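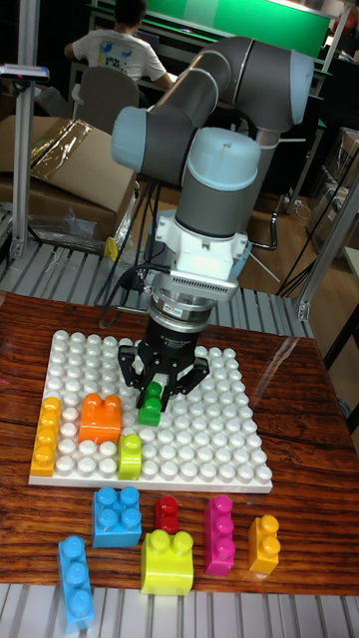
Open day at Stunovar in Relilville: worth it with kids, and can you get them to do a different demo?

My employer has decided we need to "see automation up close," so a group of us is booked for the Stunovar open day, and I've been allowed to bring my two along. The flyer promises the future of manufacturing. From what I can find, the future of manufacturing is a robot arm putting toy bricks on a white studded plate, with the green one held over the studs like it's a donor organ. I have nothing against bricks. I own a great many, mostly underfoot. But it's 177 miles each way, and I'd like to know if visitors can ask for something else, whether you can get near the arm, and how long an eight-year-old will stand still for it.
Posted by gravelboat, 18 December 2018

I went in September with a crowd from Marchal, where I work in packing. Yes, you can ask for something else. No, you won't get it. The brick job is the demo, and after 20 minutes I came around to it. Snapping a brick onto studs is fussier than it sounds: a hair off and it rides up on the edge, push too hard and you shift the plate. Our guide (nice fellow, very attached to the word "compliance") let people pick the color that went next, and that kept the kids in our group going far longer than the talk did. The talk is 8 slides in a very small font. Stand at the back for that part, near the coffee.

You can get fairly close. They put tape on the floor and ask you to stay behind it, and your kids will treat that tape the way kids treat tape, so hold a hand. It moves slower than you'd expect. My boss asked if it could go faster and was told yes, but not with him standing there.

One tip: eat before you go. The snack table was a bowl of mints.
Posted by Pallet_Jockey

Is this the same place as Fidico? Fidico did an open day with a robot that poured soda and it was GREAT, my son still talks about it. Didn't see any bricks though. Parking was bad.
Posted by momof3_1433

Different company, different town. Stunovar's parking is fine, go in by the side gate and ignore the sign that says deliveries only. Ask for the afternoon slot if they still have one. The morning group gets the slides first, and by the time the arm starts up half the children are lying on the floor.
Posted by Pallet_Jockey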